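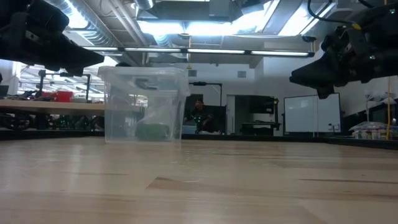
How soon can I put things on a newly oiled top?
Wait overnight for light items and five days for anything heavy, hot or likely to be dragged. The oil feels dry long before it is hard, and a vase left on it early will leave a neat ring for as long as you own the table.

Skedis Solid Wood Tables
Owner's Guide, Section 5: Oiling and Looking After the Top
Revised 14 June 2019

This section covers every Skedis table sold with an unfinished or factory-oiled top, including the long Vasteo. It does not cover the lacquered tops. If you have a lacquered top, wipe it with a damp cloth, go and sit down, and feel a little sorry for the rest of us.

Before you start

You will need:
Novton 712 hard oil, one can
Two sanding pads, the gray one and the white one from the hardware bag
Cotton rags, more than you think
A flat brush or a foam roller
A metal bucket or can with water in it
Gloves
Something to put under the table that you don't love

Old T-shirts make good rags. Old towels do not. They shed, and you will be picking blue fuzz out of the grain until spring.

The room should be at 70 degrees or a little over, with a window open. An unheated garage in January is a poor choice. The oil thickens, sits on the surface like syrup and takes a week to think about drying. If January is when your table was delivered, do the job in the spare bedroom and sleep with the door shut.

CAUTION: Rags soaked in oil can heat up and catch fire without any help from you. Never wad them up, and never drop them in the kitchen trash. Put each used rag in the bucket of water as you finish with it. When the job is done, spread them flat outdoors, away from anything that burns, until they are stiff and dry. Please read this paragraph again if you were skimming.

5.1 Preparing the surface

1. Leave the wrapped top lying flat in the room where it will be used for at least two days. Wood changes size to suit the air around it and would like to get this over with before you screw it to anything.

2. Unwrap the top and keep the protective corners.

3. Check both faces for dents, glue spots and shipping marks. A small dent often lifts if you lay a damp cloth over it and touch the cloth briefly with a warm iron. A large dent calls for a word with the store, before you oil it and not after.

4. Sand both faces lightly with the gray pad. Always go with the grain. Marks made across the grain are invisible until the oil goes on, at which point they can be seen from the street.

5. Vacuum the dust with the soft brush fitting, then wipe with a barely damp cloth and let the wood dry fully.

Note: The strips in the top are different shades. They were different shades in the tree, or trees, and oil makes the difference stronger. We get letters about this. It is how wood works.

5.2 First coat

Start with the underside. It will get less attention for the rest of its life, so use it for practice. It also has to be oiled. A top sealed on one side and bare on the other takes up damp unevenly and slowly turns into a very wide, very shallow bowl.

1. Stir the can. Do not shake it. Shaking fills the oil with bubbles, and the bubbles will move to your table.

2. Pour out a small amount and spread it thinly with the brush or roller. If it looks generous, it is too much.

3. Do the edges and the end grain next. End grain drinks. Keep feeding it until it stops asking.

4. Wait fifteen minutes. The time is best spent looking for dull patches and adding a little oil to them. It is usually spent on the phone.

5. Wipe off everything the wood has not taken up. Use clean rags and some force. The surface should feel almost dry to a gloved hand.

6. Put the rags in the bucket. Yes, all of them, including the one in your back pocket.

7. Leave it overnight, then turn the top over and repeat steps 2 to 6 on the good side.

CAUTION: Two people should turn the top. The Vasteo is heavy enough that one person can lift it and not heavy enough that one person knows better.

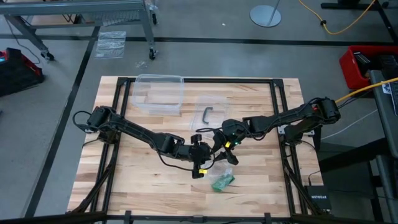
Reading time for the rest of this section: 5 minutes

5.3 Second coat

The day after the first coat, run your palm across the good side. It will feel rough, like a cat's tongue. The oil has raised the fine fibers, and this is normal. It is also the point where some customers call us, and we say the following.

1. Rub the whole surface gently with the white pad, with the grain.

2. Wipe away the dust.

3. Apply a second coat, thinner than the first. There should be plenty left in the can. If there is not, your first coat was not thin.

4. Wipe it off after ten minutes.

5. Leave it overnight, out of reach of children, cats and relatives who like to test things with a finger.

Tops used for cooking or homework take a third coat well. Tops used mainly for mail do fine with two.

5.4 Fitting the top to the base

The slots in the steel brackets are long on purpose. The top moves across its width with the seasons, and the slots let it.

1. Lay the top face down on a blanket. Use a clean one, and check it for staples.

2. Set the base on the top and measure the overhang at both ends. Shift until they match, or until you agree that they match.

3. Put each screw in the middle of its slot and tighten by hand until snug. Stop there. A power driver will strip the hole in less time than it takes to say so.

4. Stand the table up, again with two people, and adjust the feet.

If you have the Ahmadpour trestles in place of the standard base, no screws are used. The top rests on the felt pads and stays there through weight and good manners. Do not sit on the end of it.

5.5 Daily care

Wipe spills when you see them. Water does no harm if it is not left standing. Red wine, beet juice and turmeric do harm at once and should be treated as an emergency with guests in it.

Clean with a cloth wrung out in warm water and a drop of plain dish soap. Dry with the grain. Avoid furniture polish, vinegar, scouring powder, and the lemon spray your aunt recommends.

Use trivets under hot pans. An oiled top will put up with a warm plate, but a skillet leaves a pale mark, and a pale mark in the shape of a skillet is hard to blame on anything else.

Rubber feet under appliances and some plastic mats can react with the oil and leave a dark spot. Put a bit of cork or felt under them, and move them now and then so the wood colors evenly in the light.

5.6 Fixing common problems

Sticky surface after a day: Too much oil was left on. Wet a rag with fresh oil, rub the sticky area to soften it, and wipe it all off. It feels wrong and works.

Shiny patches: Same cause, further along. Rub down with the white pad and wipe on a very thin coat.

Dull patches: The wood was thirsty there. Add oil to the patch, wait, wipe.

White ring: Rub lightly with the gray pad and re-oil the spot – then find out which of your glasses is responsible.

Black ring: Usually a wet steel can. Sand with the grain until it is gone, clean off the dust, and re-oil. Old black rings go deep, and you may prefer a fruit bowl.

Fine cracks at the ends in winter: The air is too dry. Move the table away from the radiator and rub oil into the end grain. Most small cracks close again by summer. If one is wide enough to hold a coin, stop putting coins in it and contact the store.

5.7 Storing the can

Wipe the rim, press the lid down firmly all the way around, and store the can upright where it will not freeze. If a skin has formed when you open it next, lift it off and strain what is underneath through an old stocking. If the whole can has turned to jelly, it cannot be saved. Take it to your local hazardous waste site with the lid on.

Re-oil once a year, or when water stops beading on the surface. One thin coat is enough.

For spare feet, brackets and sanding pads, see Section 6.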